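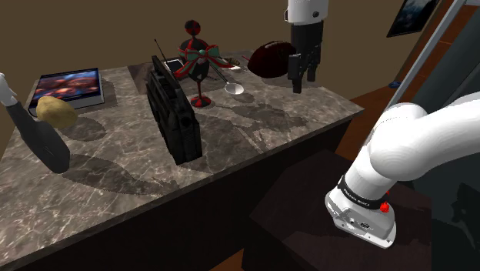
Does scene clutter in sim help a grasping policy, or does it just slow down training?

Posted by Arvid Kristiansen

Hello everybody, and thank you in advance for reading, I know this runs long. I'm teaching a policy in simulation to pick one named object off a marble tabletop with a Franka arm. My renders mix things that would never share a table in real life: a potato, a portable radio standing on its end, a ladle, a goblet with a ribbon on it, a dark red football. The idea came from the Mollach report, where random household clutter was supposed to make the policy sturdier.

I trained on 1000 scenes and tested on 200 new ones. With clutter, the policy finds the right object more often, which made me very happy! But it also grabs the ladle by the bowl instead of the handle, over and over, and it never did that on bare tables. Is the clutter hurting my grasps, or am I reading too much into one run?

Birdie Calloway

Oh, I've been right where you are, and it's a good place to be even if it feels bad this week. Please run more seeds before you change anything. One run tells you very little, and when we repeated ours with 10 seeds, half of the "effects" I'd been so excited about went away.

Then score the two parts separately: did it choose the right object, and did it hold that object well? We did this in Testden and found clutter helped the choosing and hurt the holding, mostly on long thin things like spoons and ladles. My guess is that your handle often ends up close to a neighbor, so the policy learns that the bowl is the open spot. Try keeping a little free space along the handle in part of your scenes and compare. Also check your shadows. Ours were so long and dark that the policy reached for the shadow a few times (I laughed, then I fixed the lights).

Sjöberg

just use fewer objects. i cap it at 14 and it's fine

Arvid Kristiansen

Thank you both, so much! Birdie, I have the seeds running now and I'll split the scores the way you said. Sjöberg, I'm already under 14 in every scene, but I'll try going lower once the seeds are done.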